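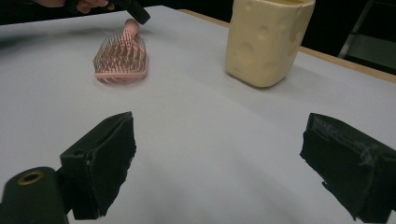 **Staltari Residence Hall, Housekeeping and Resident Services**

## Clearing and Resetting a Shared Vanity Table

Residents who share a vanity table are asked to reset it at the end of each use. The procedure takes 15 minutes the first time and considerably less after that. It applies to all rooms in the Chukwu and Sodel wings.

### Before you begin

Have a soft cloth, mild dish soap, a wide-tooth comb and a dry towel within reach. Do not use bleach or scouring powder on the white tabletops.

### Procedure

1. Move all personal items to one side of the table. Novelty containers, such as the cream-yellow one shaped like a block of cheese, may stay on the table if they stand upright.
2. Lay the hairbrush with the bristles facing up. Draw the end of the comb along the rows of pins and lift out loose hair. Discard the hair in the trash, never in the sink.
3. If a paddle brush has a cushion, wipe it with a damp cloth. Do not soak it. Water held under the cushion is slow to dry.
4. Wash the tabletop with soap and water, working from the back toward the front, and dry it at once. Wipe any wooden edge with a cloth that is nearly dry.
5. Place the clean brush pins down on the towel and leave it for 8 hours.
6. Return the items to their owners' sides.

Brushes may not be shared between residents. Replacement cloths are issued by Glória Azevedo at the Reltance desk, 2 per room.

Last reviewed 14 August 2023 by Krishnamoorthy Pillai.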